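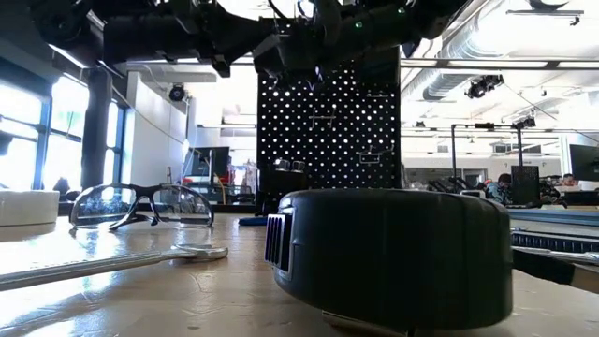
Pegboard and bench: notes on putting tools back

January 7, 2022

The pegboard behind my bench is black with round holes at an even pitch, and it currently carries two metal hooks, one of them a wider bracket set lower and to the right. That leaves a tape measure, a combination wrench and a pair of safety glasses living on the tabletop, where they take up room I would like back.

Tibor Hegedűs suggested a simple rule: anything used daily hangs, anything used weekly goes in a drawer. I have followed it since May with one change. The glasses stay on the bench, folded, because I don't put them on if I have to reach for them.

The wrench should hang by its closed end. The tape is harder. It is a large round one with a ribbed grip panel, and it is too thick for the hooks I have. Fatik sell a deeper one, part 433, which I have ordered.

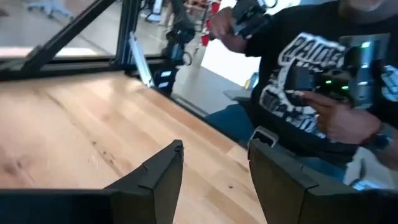

Reading time: 2 min

The top itself is butcher block in long pale strips. There are specks and scuffs in it now – none deep enough to catch a fingernail – and I don't plan to sand them out this year. A coat of Veres oil twice a year is the whole maintenance schedule.

Still to do: move the wider bracket up by 14 holes, label the drawer, and find a lid that fits the small clear containers. The Govero ones are too wide.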